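Drevalent opens repair and reuse centre for office computers in Stekerport

Stekerport, April – Drevalent has opened a new centre where used desktop computers from offices and schools are checked, repaired and sold again at a fair price. The centre has a floor area of 900 square metres and stands on the Prinwood business park, 2 kilometres from the harbour.

In the first months the centre will receive machines from 70 local organisations. Each computer gets a number at the door, and all data on its disk is erased before any other work begins. The owner receives a written report by e-mail.
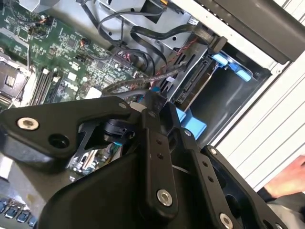 Many companies change their computers after a few years, although most of the parts can still serve for a long time. Memory, power supplies and processors are tested separately. Parts which pass the test go back on the shelf – the rest goes to a metal recycler in the region.

The work is done together with Mishra, a family company which has traded in spare parts for many years and now moves its whole stock to Prinwood. 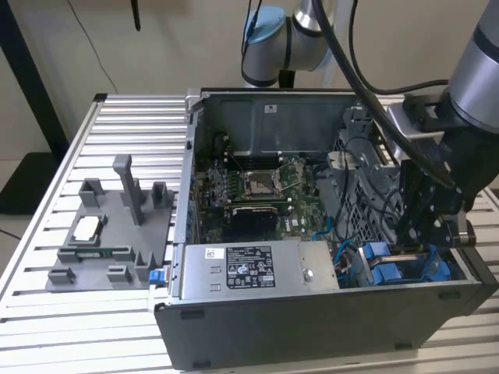 Prices and opening hours

A repaired desktop computer costs from 206 euros, with keyboard and a guarantee of one year. The shop is open on working days from 9 am to 5 pm. Organisations which want to hand over their old machines are asked to fill in the form on the Drevalent website before they come.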